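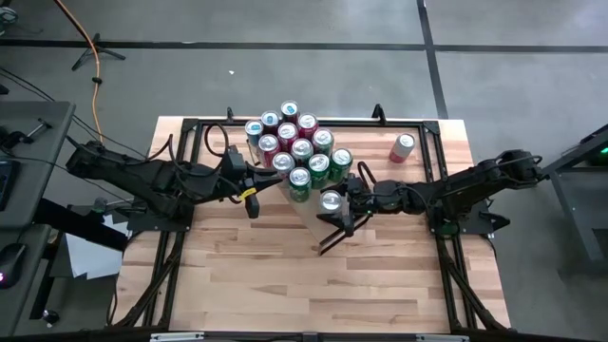
December 11, 2024

My cousin forwarded me the Dokora announcement with three exclamation points and no comment, so I read it twice looking for the part worth getting excited over. I'm still looking.

If you missed it: Dokora is taking over the member accounts at Nelness, the little savings co-op a lot of us joined when we moved here. Everybody's balance moves to Dokora in February. Members with less than $450 get everything on the first day. Anyone above that gets $450 up front and the rest in 8 monthly payments, and they throw in a $50 "loyalty credit" if you agree not to close your account while the payments are going out.

Read that last sentence again. They are offering me fifty bucks to leave my own money with them while they give me back my own money.

I have been a Nelness member long enough to remember the paper passbooks. I liked the place. It was slow, the line was always out the door before holidays, and the lady at the second window knew which of my kids had braces. So this isn't me cheering for it to go under. But a healthy co-op doesn't hand its whole member list to somebody else and then need eight months to cover the balances. If the cash is there, pay it out. If it isn't, say how much is missing.

The letter doesn't say. It says "orderly transition" four times (I went through it with a highlighter) and it says "full value" twice. Full value when? A dollar I can have in February and a dollar I can have next fall are two different dollars when the rent goes up in between. There's no interest on the delayed part either. I had to get to the small print on the back for that one.

Kedir Tufa, who used to do the books for the shop I worked in, thinks I'm being too hard on them. His view is that Dokora has real money behind it and that 8 payments is pretty quick next to what happened with Yimer. Fair enough on Yimer. People waited years there, and a few gave up and sold their claims for pennies. But "better than Yimer" is a low bar, and I notice that everyone defending this deal reaches for it right away.

My other gripe is the app. To get the payments you have to sign up through Bimska, and I tried it last night. It wanted my phone contacts. It wanted my location. Then it rejected the picture of my driver's license 5 times and locked me out until morning. My mother-in-law has a Nelness account and a flip phone. I called the help line to ask what she's supposed to do and got told a branch option was "being explored."

So what am I doing? I'm not signing the loyalty form, for one. I printed my statements going back as far as the website would let me, and I wrote down my balance as of this morning with the account number next to it. I also sent a letter asking for the payment schedule in writing, with dates on it - real dates, the kind you can hold someone to.

Maybe they pay every cent on time and I come back in a few months and eat my words. I'd be glad to. I've also heard "your money is safe" from enough people in nice jackets that the phrase makes me go check my balance.

If you've had a reply from Dokora that wasn't the form letter, email me. I'd like to see what it says about the interest.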